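I wanted to dislike the Plemley low shelf before it was out of the carton. The Prerkell catalog calls it a "parts station," a phrase that usually adds money to the price of an ordinary shelf. We've used it every working day for eight weeks, and I'm still not sold on the name.

## What you get

It's a shelving unit in one color, a very loud yellow. The top is the part you'll use. Small parts go out in rows, and you can look straight down and see what's missing. Round gray discs in one patch, square black blocks in another, metal rods up at the far end. Dark parts show up well against yellow, I'll admit that much. The catalog makes a big deal of this, as if white didn't exist.

At 18 inches deep it's fine for laying things out. The lower compartment is less useful than it sounds. You have to crouch to see to the back, so ours has turned into a place for flat cardboard.

## The bin

I added a Grunitz bin in light blue, which sits on the floor beside the shelf. Rounded corners, decent size, no complaints about the plastic so far. What I don't like is that molded parts slide around whenever you nudge it with a foot. A flat cardboard box laid inside works as a tray and fixes most of that – but the box was free, and the divider Grunitz sells for the same job wasn't.

Leave yourself floor space. With the bin parked at an angle next to the shelf, you lose more of the walkway than the catalog layout suggests.
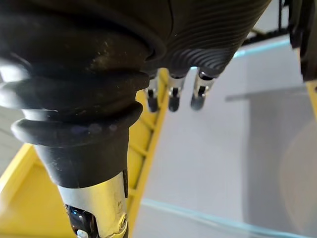
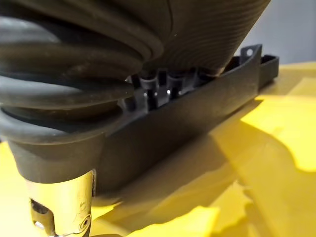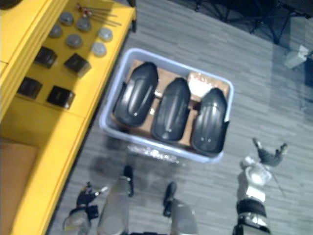 ## Would I buy it again?

The shelf, maybe, if Prerkell dropped the price. The Midtbø version is plainer and comes in gray, and I'd want to try that one first. The bin, yes, without the divider. Skip the label kit too. Ours started peeling on a Wednesday, two days after we stuck it on, and masking tape has done the job since.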